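3.2 Verbal slips and their correction in live commentary

Our corpus consists of baseball broadcasts of a regional radio station, Prostura, and of its smaller partner, Sisemness. Both stations work with 2 commentators in the booth, one for the play-by-play and one for the analysis. We transcribed 9 games in full. In these transcripts we marked 200 slips, by which we understand every word or name that does not fit the play as it was recorded in the official score sheet. 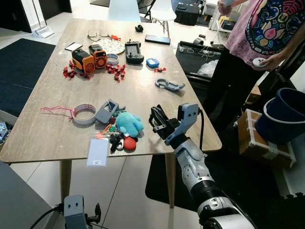 Which slips are corrected by the speakers themselves? Mostly those in which a wrong player is named, and the correction normally comes before the next pitch.

Wrong numbers behave in a different way. When a commentator gives a wrong count of balls and strikes, the partner often says the right count a little later as a part of his own sentence, without marking it as a correction. We call this a silent repair. It was described for soccer radio by Stöcker, but in that study the commentators worked alone, and the repair had to come from the same voice. In baseball the pause between pitches gives the second speaker enough time to act.

A third group are the slips of place, for example when the visiting team is called by the name of its city in an earlier season. These were left standing in 40 cases – more than we had expected from the pilot study in July.

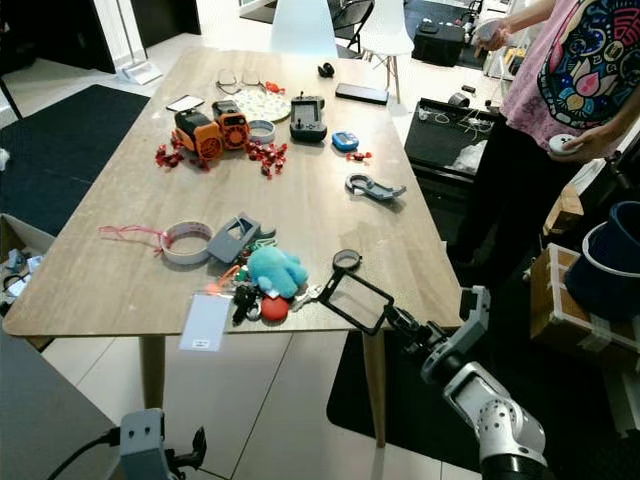 Rami Dabbas objected, when he read a first version of this section, that a slip which is left standing may simply not have been heard in the booth, and that we should not speak of tolerance before we know this. We agree with the objection. The word "tolerated" is therefore used only where the partner reacts in some audible way, such as a short laugh or a lengthened "well".

The coding was done by the first author and by Wiebke Grube independently of each other, with the annotation tool Drulline. Disagreements were discussed with the audio playing, and the transcript alone was never taken as sufficient.

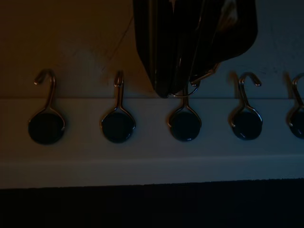

Figure 3. Hooks in one row.

For the order of repairs within an inning we use a simple scheme. Each half-inning is treated as a row of fixed positions, and a repair can be attached only to one of them. The five hooks in Figure 3, evenly spaced along the ledge, may serve as a picture of this: the distance between positions is the same, whether something hangs there or not. Real time in the game is of course not even, and a long at-bat takes the same single position as a short one. We accept this loss, as the scheme is meant for comparing the two stations and says nothing on the duration of the silence before a repair.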